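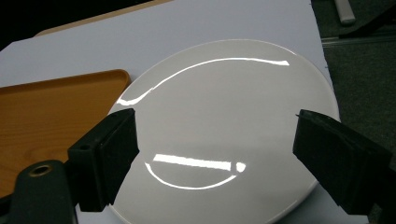
Table setters and clearers wanted, Hevholm dining room

Hevholm is looking for 2 part-time people to set and clear tables in our dining room, starting in November. We serve lunch and dinner to residents and their guests, and the room seats 82 when it is full.

The work

You will lay plates, glasses and flatware before each meal, clear between courses, and scrape, stack and carry dishes back to the wash area. Plates are checked under the light before they go out. Anything chipped or smeared goes back – please don't put it on a table and hope. Between meals you will wipe down tabletops, refill the plate shelves and fold napkins.

You will not be cooking or taking orders.

Hours and pay

Shifts run from 11 a.m. to 3 p.m. or from 4:30 p.m. to 8:30 p.m. Most people work five shifts a week. Pay is hourly and is discussed at the interview. A meal is included with every shift, and there is free parking behind the Ornlow building.

What we ask for

You should be able to stand for a full shift and lift a stack of plates or a rack of glasses weighing up to 40 pounds. Closed shoes with a non-slip sole are required. We provide aprons. Experience is welcome but not needed, and new staff are paired with someone for the first 6 shifts.

You must be at least 16. Evening staff need their own way home, as the last bus leaves before the late shift ends.

How to apply

Stop by the front desk between 2 and 4 p.m. and ask for Lama Hamdan, or leave a short note with your name, phone number and the shifts you can work. Wing-yan Peng handles the evening schedule and will call you back if you are applying for dinner shifts only.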